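4.2 Spills on patterned floors

I'll admit I expected the pattern to matter more than it did! Going in, I thought people would lose track of small drops wherever a floor had a busy border, and in July I told everyone at Skuruden so (more than once). We looked at 353 wiping sessions on hard floors, and the spills that dragged on were mostly the wide, speckled ones, like the yellow spotting in Figure 2. A puddle has an edge you can work in from. A spray just keeps going, over one tile and onto the next, and you have to decide where to start.
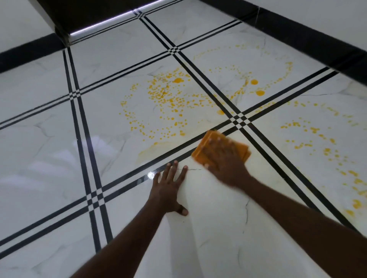

Figure 2. Wiping yellow spots off glossy white tile with black inlay bands.

Nyokabi Chege objected that I was giving the bands too little credit, and that she uses lines like these to keep her place, finishing one square before she touches the next. I like that idea a lot, and I went back to my notes with it in mind. Of the 18 people I talked to, several said they clean the same way at home, though they'd never thought of it as a method.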